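Stevitz Weekly > Opinion > Home and Money
The trouble with "buy it once"
By Unathi Van Wyk
Aug 1, 2023

My sister has stopped buying cheap things. She told me so in January, over a frying pan that cost her 95 dollars, and she has told me again with each purchase. The idea is that you pay more now and never pay again. Every magazine I pick up says the same, usually a page or two before the pan is advertised.

I don't believe it, or I don't believe most of it. Price tells you what the shop thinks you will pay. Sometimes it tells you something about the steel as well, but you'd have to cut the pan in half to find out, and by then you own two halves of a pan.
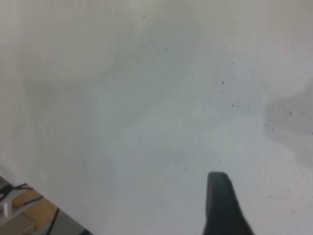 Who keeps anything for life?

The sums behind this advice always run over decades. Divide the price by thirty years and the expensive kettle looks like a bargain. I would like to meet the thirty-year kettle. People move, split up, have children, lose a lid, get sick of green. I have lived in four apartments since college and each of them ate something: a shelf that was too wide, a lamp that made the next living room look like a dentist's. None of it was broken when I got rid of it.

There is a snob's version of the argument too. It says that poor people waste money by buying badly. I grew up in a house where the plates came from Cemcombe, the discount place by the bus station, and my mother ate off them until she retired. When one broke she bought another one. It didn't match and we managed.
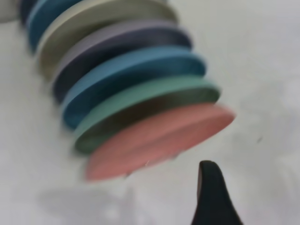

Seven colored discs, with pink at the front.

What bothers me most is the word "investment." An investment is a thing you can sell for more than you paid, or at least hope to. Try selling a used casserole. I put a very good one online last year, heavy as a paving stone, and the only offer I got was 3 dollars if I would drive it over.

Guarantees don't settle the matter either. Read one through before you lean on it. The ones I've read leave out wear, heat, dishwashers, accidents and "improper use," and I can't think of much else that happens in a kitchen. You also need the receipt, and you pay the postage. A promise for life that depends on a slip of thermal paper is a promise I'd price pretty low.

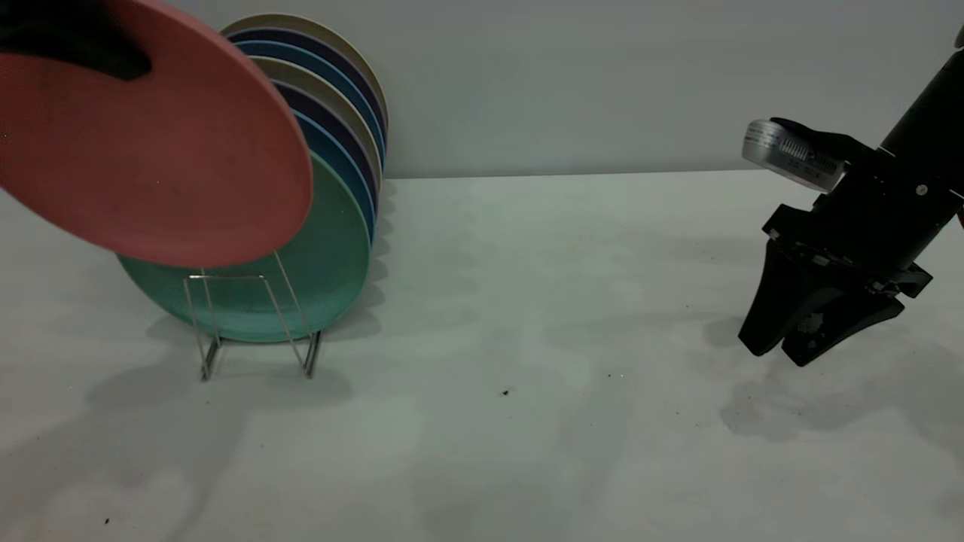
Annatjie Buthelezi wrote to me after my last column on this and said I was being unfair. She bought one decent set when she married, she said, and hasn't thought about plates since, and not thinking about plates was worth every cent. That's the best case for the other side I have heard. I notice it has very little to do with quality. She stopped shopping. She could have stopped shopping with a cheap set too, and plenty of people do.

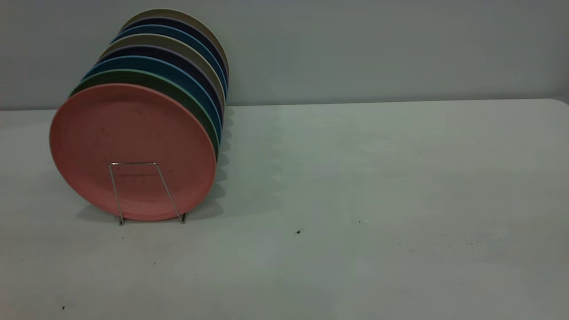 So should you always buy the cheap one? Buy the one you can replace without feeling sick about it, and spend more where a failure could hurt you: brakes, ladders, boots if you work in them.

My sister's pan, for the record, is lovely. She won't let anyone use metal on it, or wash it, or really cook in it unless she's in the room. When I stay over we make the eggs in the old one.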